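Is it worth repacking flat rate boxes to get under the size limit?

Asked by Huia Tipoki
7 Feb 2026

I sell used board games and puzzles from home. For the past year I have shipped everything with Voltitz because they pick up from my porch. In December they changed how they charge. Before, it was weight only. Now they measure the box, and if length plus twice the width plus twice the height comes to more than 82 inches, they add a surcharge.

Most of my games are nowhere near that. The trouble is orders where someone buys several games at once. I have been putting them all in one big carton with paper around them, and three of those got the surcharge last month. One buyer in Wultstead had four games in a single order and the extra charge ate all of my profit on it.

My choices seem to be:

Split the order into two smaller cartons and pay for two labels.
Buy cartons closer to the size of the stack and use less padding.
Leave it alone and raise my shipping price for multiple games.

I don't want crushed corners. People who buy board games care about the corners. I also don't have room to keep ten sizes of carton in the hall closet. What do other small sellers do?
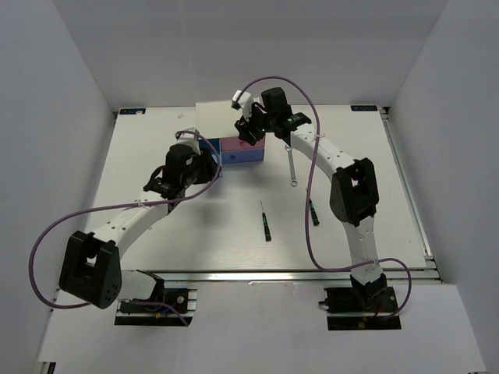

Lachlan Doolan
Second choice, every time. I went through the same thing with model kits. The padding was costing me more than the weight ever did. Two inches of paper on every side adds four inches to each dimension, and width and height are both doubled in that formula, so you are paying for a lot of paper.

What I do now is lay the games flat, largest on the bottom, and line up two edges so there is only a step on the other two sides. Wrap the whole stack tightly in one layer of small bubble wrap, then fill the step with folded cardboard. Don't use loose paper there, it settles and the top box slides. Corner protectors cut from old cartons go on all eight corners. With those you can get away with one inch of clearance all around.

You don't need ten sizes either. I keep three, plus a box sizer, a little wheel on a handle that scores a new fold line so you can cut a tall carton down. It cost less than two of those surcharges. Cut the corners down to the score line, fold the flaps, tape as normal. Put two strips of tape across the seam if the contents are heavy.

Measure the outside of the finished box, after taping. A full carton bulges, and the bulge gets measured too.

Tegan Te Moana
I just charge more. Nobody has complained.

Sumathi Pai
Before you do anything, look at your invoices line by line. When they brought this in I had surcharges on parcels that were under the limit. I sent in a photo of each one next to a tape measure and got two of them taken off. You have to file within the time shown on the invoice or they won't look at it.

On splitting orders, I keep a spreadsheet, so I can give you a real answer for my shop. I had 845 parcels go out last year. Splitting only came out cheaper when the order was heavy as well as large, and even then not by much. There is another problem with it. The two cartons don't always arrive on the same day, and the buyer writes to ask where the rest is. If you do split, put a note in both cartons saying there are two and send both tracking numbers in one message.

Lachlan is right about cutting cartons down, but be careful with old ones. A carton that has been through the mail once has softer corners, and after you score it again it won't hold much weight on top. I use new cartons for anything with more than two games in it.

For jigsaw puzzles, tape or band the lid shut before you wrap it, with paper under the tape so it doesn't pull the print off. I learned that with a 2-in-1 set that opened on the way and mixed both puzzles together.

Huia Tipoki
Thank you all. I checked and one of my three was under the limit, so I have filed on that. I ordered a sizer and a bundle of the medium cartons. Lachlan, does the sizer work on double wall, or only single?

Lachlan Doolan
Single is easy. Double wall works if you run it over the line three or four times and press hard.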